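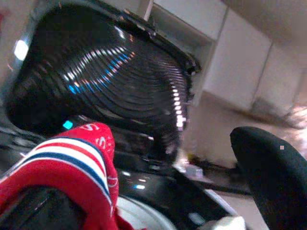
README for the laundry notes

Hello! I keep this folder for anyone who does a wash in our kitchen, and mostly it's about the red things. We've got a top loader with a black lid and a steel front, and it sits by the worktop, so please don't put the lid up while someone's making tea.

What's in the folder: wash-log.txt (one line per load), reds.txt (the list of everything that has ever bled, with the culprit's name next to it) and 2 older lists that Lerato Msimang typed up in March and that I haven't had the heart to merge yet.

Reds go in on their own, cold, inside out if they've got lettering or a patch. Knitted ones get the slow spin - I learnt that with a jumper that would now fit a teapot. Shake each piece out before you let go of it, or it'll hang over the rim and you'll shut the lid on a sleeve.

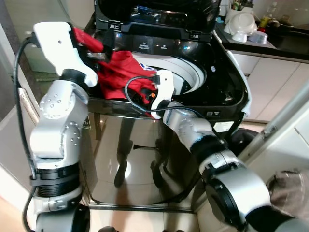

Last changed: January 14, 2020

Columns in the log are date, colour, programme, powder in grams, who. Elīna Luik writes "some" for the powder and I've left it, but around 200 is far too much (yes, someone did it, and we were rinsing all evening!).

Still to do: pick one spelling of "grey", add the sock pairs, and find out if the Pristuno powder is any kinder to stripes. If you've tried it, put a line at the bottom of reds.txt and add your initials.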